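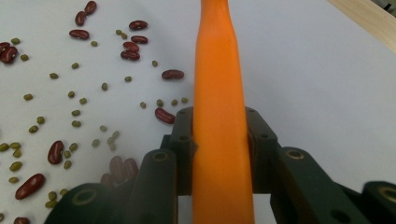

### 3.2 Preparation and upkeep of the bench

The hand-held grippers used at the Timau bench share one design. Each has two fingers built from molded links, with threaded brass inserts where parts bolt on. The operator wears nothing special and holds one unit in each hand. Because both grippers are moved by people, most of the wear in this study came from handling, and the upkeep routine was written with that in mind.

Every session began with the same checks. The operator closed each gripper on a steel gauge pin and compared the finger gap with the value recorded at assembly. A unit that was off by more than 4 percent was taken out of use, and its link screws were tightened before the gap was measured again. Inserts were checked by hand for play. Loose inserts were pressed back in with a soldering iron at low heat and left to cool for 20 minutes. Two links cracked near a mounting hole and were replaced with parts from the Benedetti shop.

The wrist camera on each gripper was cleaned with a dry cloth and then checked against a printed target. We did not recalibrate unless the error had grown since the previous session. The white board was wiped down and squared to the edge of the wooden table underneath.

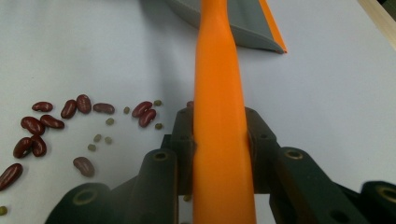

How often do the finger pads need to be changed? We changed them after every 90 trials, or sooner if a smooth handle slipped during the opening check.

Across the full study we logged 382 trials of the sweeping task, which uses kidney beans and mung beans on the white board, a hand brush and a dustpan. The two bean sizes call for different strokes, and the small ones find their way into gaps between links. For this reason the fingers were opened fully and brushed out at the end of each session. Figure 3 shows the bench with both tools held.

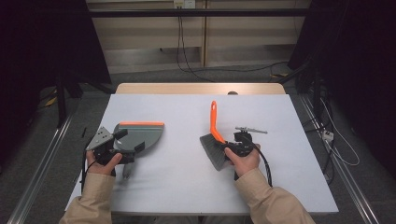
**Figure 3.** The bench at Timau, with a gripper in each hand, one at the dustpan and one holding the brush.

Cable routing caused more lost time than any mechanical fault. In the first version the cables ran straight down and pulled on the connectors when the operator reached across the board. We added slack and a strain clip from Zerus at each gripper body. Dropped recordings became rare after this change, and the clips have not needed service. The Loltano logging software was left as supplied, apart from a warning tone when either camera stream stops.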